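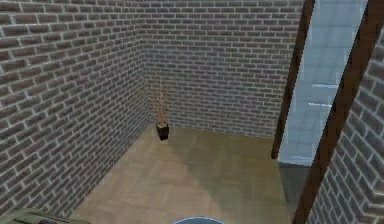
Progress report to the Sokol fund, second period
Saturday, July 8, 2023

4 min read

Thank you again for your patience with us over the spring, and for the kind note that came back with our first report. We read it out loud at lunch and it cheered everybody up. This second report covers the camera and controller comparison, which has taken up most of our time, and the gripper work, which has had to wait its turn a little.

You will remember that the Pivwood project set out to compare two controllers, Fatside and Bodus, on the same household fetching jobs, first in simulation and then on the real arm. The simulated half is now finished. We ran 1,277 trials in all, 600 of them with the Fatside controller and the rest with Bodus, across 12 room layouts. The brick room with the potted plant in the corner and the glass panel between dark wooden posts is the one we kept going back to, and I'm afraid we have all grown rather fond of it.

The first thing we learned there had more to do with cameras than with controllers. Repeating brick gives a depth estimator a very hard time, and the thin, pale stems of the plant come close to the tone of the wall in places. With a single camera view, both controllers tended to find the dark pot easily enough and then lose track of how far out the stems reached, so the arm planned a path straight through them. Adding a second, higher viewpoint cured most of this for Bodus. Fatside improved too, though it slowed down noticeably while it worked out which view to believe, and we would like to understand that better before we say anything firm about it.

Glass was the other troublemaker. A pale blue panel with a few faint white streaks on it can be read as open space, as a wall, or as something in between, depending on where the camera happens to be. Fatside was the more cautious of the two and usually stopped short. Bodus was quicker and bolder, and in five trials it drove the simulated arm right up against the panel. We have since added a simple keep-out zone, and we will repeat those five from the same starting positions so that the two sets can be laid side by side.

On grippers there is less to tell. We had hoped to have both the soft-fingered and the parallel designs compared by now, but the contact settings in the simulator were too forgiving and let either one pick up nearly anything, which was pleasant to watch and not much use to you. We threw those results out — a painful afternoon — and wrote the contact settings again from scratch. The new ones are being checked against the real fingers on the bench, and the grasping trials will start again once they agree.

Spending is within the plan. The money set aside for a third camera has not been touched, and we would like your permission to put it toward a better mount for the second one, which has a habit of sagging on the real arm over a long session. A short yes or no by email would be plenty.

For the next period we intend to:

- repeat the five glass trials with the keep-out zone in place
- finish checking the contact settings and restart the gripper comparison
- move the two-camera setup to the real arm, beginning with the simplest of the room layouts
- send you the full table of simulated results, with the settings used for each run

You are very welcome to come by and see the bench before the end of July, when we start moving the arm to its new stand.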